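Condenow Alcove Counter

Product group: Guest room fittings
Maker: Shi Room Fittings, Geltham
Finish: Pale wood grain with dark brown edge trim
Fits: Recessed alcoves with walls on three sides

The Condenow is a counter for the shallow recess found in many hotel rooms, serviced apartments and staff lodgings. It gives a guest a place to put down a drink, a phone or a bag, and it gives housekeeping one fixed spot for water, tissues and tea things. It is supplied as a set of parts: a top, a front panel, a low back panel and two side panels.

We make each top to the width of the recess. Standard depth suits most alcoves, and deeper tops can be made on request. If the walls are out of square, measure at the back, the middle and the front, and send us all the measurements. We cut to the smallest and supply a matching filler strip.

Side and back panels

The side panels stand higher than the top and keep small items from being pushed against the wall. Their front ends are rounded, with a thin dark brown edge that follows the curve. The same brown runs along the front of the top, over a flat beige panel. The back panel is low, so it doesn't get in the way of a mirror or a wall lamp fitted later.

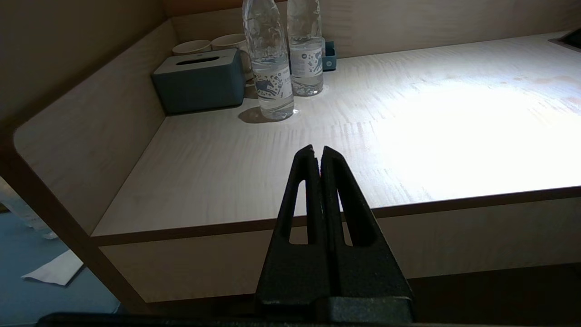 The space under the front panel is left open. A stool can be pushed in there, or a small refrigerator if the recess has enough height. We don't supply either. If a refrigerator is going in, leave the air gap that its maker asks for and tell us before we cut the side panels.

Surface

The grain pattern is wavy and fairly quiet. Under a ceiling spot the middle of the top looks much lighter than the edges, and in a room with warm lamps the whole counter takes on a more yellow tone. Order a finish sample and look at it in the room, with the room's own lights on, before you settle on a wall color. Peach, beige and off-white walls all sit well with it. Cool grays are more difficult.

Finish samples are free. We send one per project, and extra samples are charged at the cost of mailing.

Setting out the counter

Most customers keep the guest items to the back and the left and leave the front clear. A usual setting has bottled water, a tissue box set lengthwise in the back corner, and a small open tray for packets. A gray or blue box and tray show up well against the pale top and are easy for staff to check from the door.

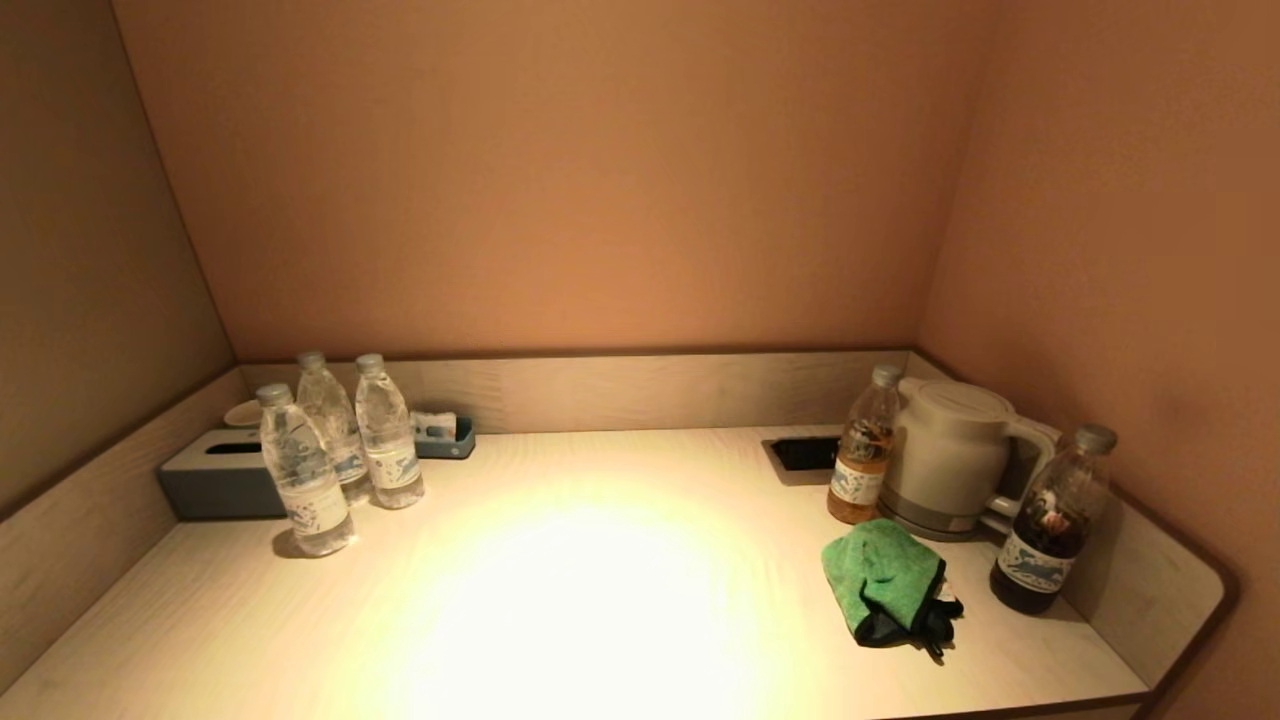
An opening in the top for cables or a recessed socket can be ordered with the counter. Mark its position on the order drawing, measured from the left side panel and from the back panel. Openings are cut before delivery. We don't recommend cutting one on site, and a counter that has been cut on site is not covered if the surface lifts near the cut. Electrical parts are not included and must be fitted by a licensed electrician.

Daily care

Take everything off the top before wiping. Use a soft microfiber cloth, slightly damp, and work from the back panel toward the front. Tea and juice should be wiped up the same day. Go along the joint between the top and the side panels with a folded corner of the cloth, where crumbs collect. Dry the top before the bottles go back.

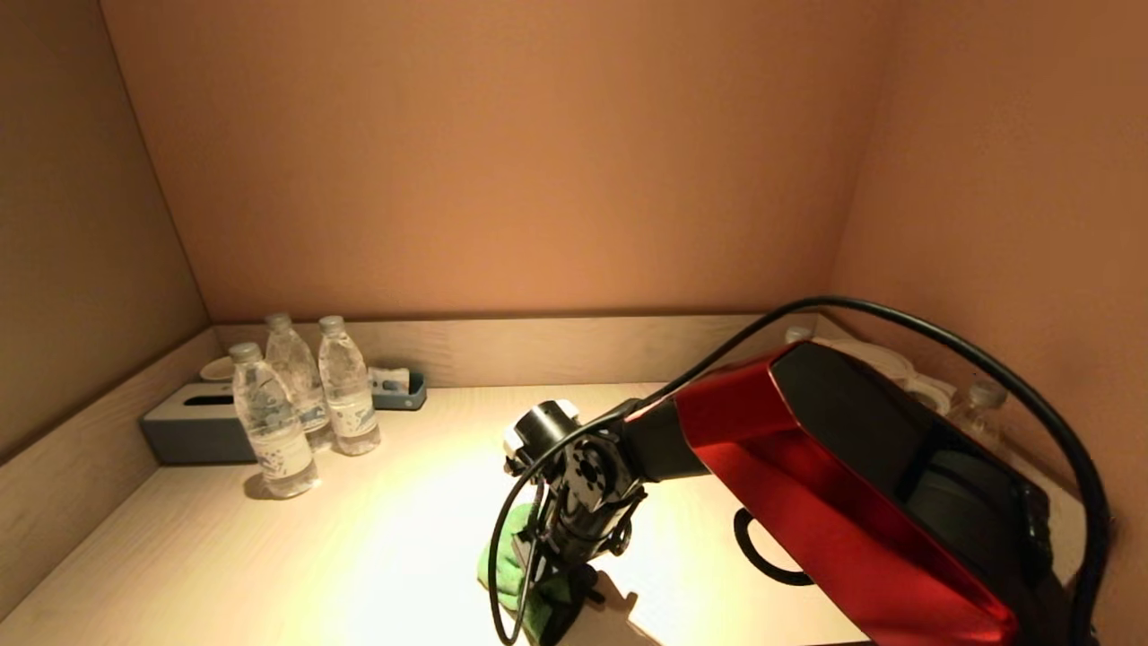

Do not use scouring pads, bleach or wax polish. Wax leaves a film that shows badly under a spot lamp and is slow to remove. For sticky marks left by labels, hold a warm damp cloth on the spot for a minute and then wipe. Hot kettles need a mat.

Sizes and ordering

Standard depth: 875 mm or less, cut to suit
Widths up to 2,000 mm: one-piece top
Widths from 2,000 mm to 3,000 mm: two-piece top, joined on site with the fittings supplied
Cable opening: optional, black insert
Minimum order: 5 counters per finish

Send a drawing or a dimensioned sketch with your order. We return a cutting plan for you to sign, and work starts when we have it back. Changes after that point are charged.

Delivery and fitting

Counters leave the Geltham workshop flat, wrapped in pairs, with the panels packed separately from the tops. Store them flat and indoors. Two people are needed to lift a top into a recess. Fit the back panel first, then the top, then the sides, and leave the front panel until the wall fixings have been checked.

Our own fitting crew covers Geltham and Sukulby. Crew visits begin on a Monday, and the recess must be painted and dry by then. Outside these two towns, counters are supplied for fitting by your own contractor.

Spare parts

Edge trim, filler strips, black inserts and replacement side panels are kept in stock for the current finish. Give the order number when you ask for a part.

Drawings and trade questions: Levente Erdős, Shi Room Fittings, Geltham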